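Chapter 4
Keeping Records in a Small Shop

A shop of any size has to know what it owns, what it owes and what it has sold. In the market town of Rotley, Deolinda Amaral opened a kitchen goods store in October with 531 items on the shelves and one notebook. By February the notebook was full - and it no longer matched the shelves.

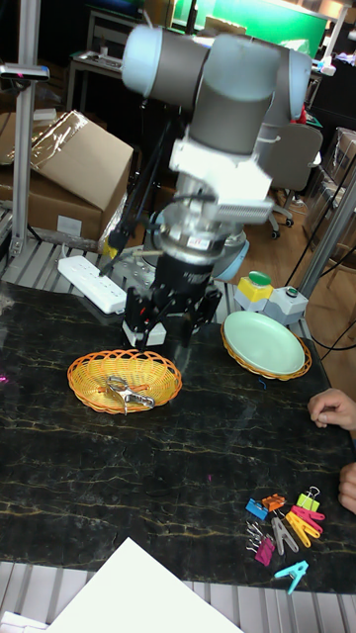 What is a stock record? A written list of the goods a business holds, with the quantity and cost of each. It is brought up to date whenever goods come in or go out.

Section 4.1 covers the stock card, which is the oldest form of the record and still the easiest to learn. Section 4.2 follows one order of 78 plates from the supplier in Flermont to the final sale.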